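How a Robot Hand Picks Up a Cloth

Picking up a cloth is easy for you. For a robot, it is one of the harder jobs around the house. 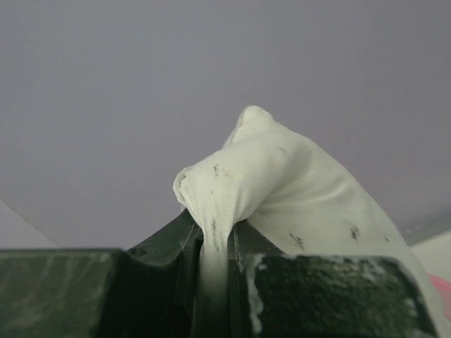
Two green fingers with a white cloth pinched between them.

Thilini Wijesinghe and Tamer Farah built a robot arm at the Skiltdale shared workshop. They call it Abera. It took them from September until spring, working in the evenings after 6. The arm has six motors, and the last one opens and closes the fingers.

Why is cloth hard?

A wooden block keeps its shape. If a robot knows where the block is, it knows where to put its fingers. A cloth changes shape every time you touch it. It can be flat, rolled up or bunched in a heap. Abera has to look at the cloth again before each try.

How does the robot see?

Abera has a small camera near its hand, so it looks along its own fingers. The picture goes to a computer, which looks for a part of the cloth that sticks up. A fold or a bump is good. A flat part is bad, as the fingers can only slide over it.

How does it hold on?

The fingers open, the arm moves down, and the fingers close on the fold. Your skin can feel when something starts to slip. Abera's fingers have no skin and can't feel anything. Thilini and Tamer check the motor instead. When the fingers meet something, the motor has to work harder, and the computer can measure that. Then it tells the motor to stop squeezing.

How did it learn?

Tamer moved the arm by hand while the computer saved every move. He did this 2000 times – some nights his friend Piyumi Gamage took over. The computer used all those moves to work out what to do by itself.

Try it yourself

Drop a dish towel on a table so it lands in a heap. Put on thick mittens and use only your thumb and one finger. Close one eye. Now try to pick up the towel by a fold, then by a flat part. Do each one five times and write down how many times you lifted it off the table.

New word

Gripper: the part of a robot that holds things. Some grippers have two fingers, some have more, and some use suction.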